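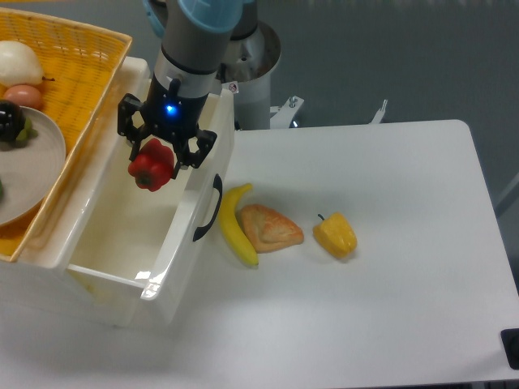
Stepan Horobets wants to know why the post office draws wavy lines all over a perfectly good stamp, and would I please explain it, as he had a parrot stamp from his auntie and the parrot's face got squashed under the ink.

Poor parrot! I'd be cross too. But those wavy lines have a proper job, and I've been collecting old envelopes since I was smaller than most of you, so let me have a go at explaining.

A stamp is a bit like a ticket for a ride on the train. You pay for it, you stick it on, and your letter gets one ride. Just one! Now imagine the ticket came back to you looking brand new. You could peel it off (very carefully, over the steam from the kettle, and no, please don't try that, steam burns) and stick it on another letter, and another, and the post office would be carrying your mail for free until you were a grandparent. So somebody puts ink across it. The grown-up word for this is "cancelling" the stamp, and all it means is that this ticket has been used.

The very first sticky stamp was called the Penny Black. It came out in Britain a long, long time ago, when Queen Victoria was young, and it was black, as you'd guess. At first the post office cancelled it in red ink. The trouble was that people worked out how to clean the red ink off! So the stamp was changed to a reddish colour, and the cancelling ink was changed to black, and that was a lot harder to wash away.

Next to the wavy lines you'll often find a circle with writing in it. I like the circle best. It's called a postmark, and it usually tells you where the letter was handled and on what date. I've got an envelope at home with HEMMIN in the circle and another with PRURKOW, and I have never set foot in either place, but I know a letter did. The Prurkow one says August and the rest is a smudge. I've looked at that smudge with a magnifying glass more times than I'd like to admit.

In the old days a clerk did every postmark by hand. There was a metal stamper with a handle, and an ink pad, and it went thump on the pad, thump on the letter, thump on the pad, thump on the letter, all morning. If you had 300 letters in your sack, that was 300 thumps on the letters, plus the ink pad ones. These days big machines do most of it, and they're so fast that you'd hardly see your own letter go by. Some machines don't print a circle at all, they spray little dots of ink in lines. And some letters get missed completely and arrive with a clean stamp. (You still shouldn't use it again. Sorry.)

Want to start a collection? Ask your family to save their envelopes and don't peel the stamps off. Keep the whole front of the envelope if you can, so that the postmark stays in one piece. I keep mine in a shoebox, in order of colour, and my sister says that's a silly order. My first box had 12 envelopes in it and I thought I was very grand.

Stepan, if you'd like to save the next parrot, you can ask at the post office counter for a neat postmark by hand. Not every counter has a hand stamper, but when they do they'll often try to land it on just the corner of the stamp. Say please, and bring the letter already stamped and addressed.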